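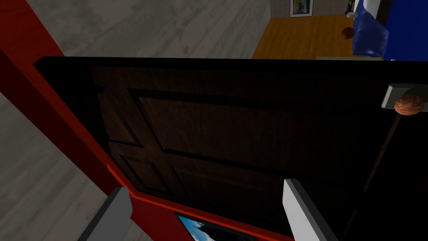

Bean soup, the second try

I made the white bean soup again over the weekend, and it came out better than the one in January. That one was thin and tasted mostly of bay leaf. A few people wrote to ask what went wrong with it. I used too much water and quit too early.

The recipe comes from Friederike Lindemann, who used to cook at a lunch place in Clindlow. She gave it to me over the phone, so the amounts are partly hers and partly what I managed to write down. She starts with a pound of dried beans, soaked overnight. I soaked mine from 9 p.m. until I got up. Then one onion, 3 carrots, two ribs of celery and a ham hock.

The change this time was to cook the vegetables first, in the soup pot, with a good amount of olive oil and salt. I let them go until the onion was brown at the edges. Then the beans and the hock went in with enough water to cover by an inch, and that was all the water it got until the end. It simmered for two and a half hours with the lid tilted.

I took out a couple of ladles of beans, mashed them in a bowl and stirred them back in. It makes the soup thick without flour or cream. The meat from the hock came to 228 grams after I pulled off the fat and the skin. I weighed it only because the scale was already on the counter.

We drank a white from Mateos with it. I bought it at the shop in Diststead and had no great hopes for it. It's dry, a little salty, with some lemon, and it went fine with the ham. I would not drink it alone on the porch. Trinidad Bravo liked it more than I did and took the rest of the bottle home.

There was enough soup left for two lunches. It sets up like pudding in the fridge and needs a splash of water when you heat it. The color is gray by then, and it looks worse than it did the first night, but I liked it better. I put vinegar on mine.

Next I want to try it with the smoked sausage from Gimthorpe and leave out the hock. If I get to the butcher before he closes at noon, that will be the next post.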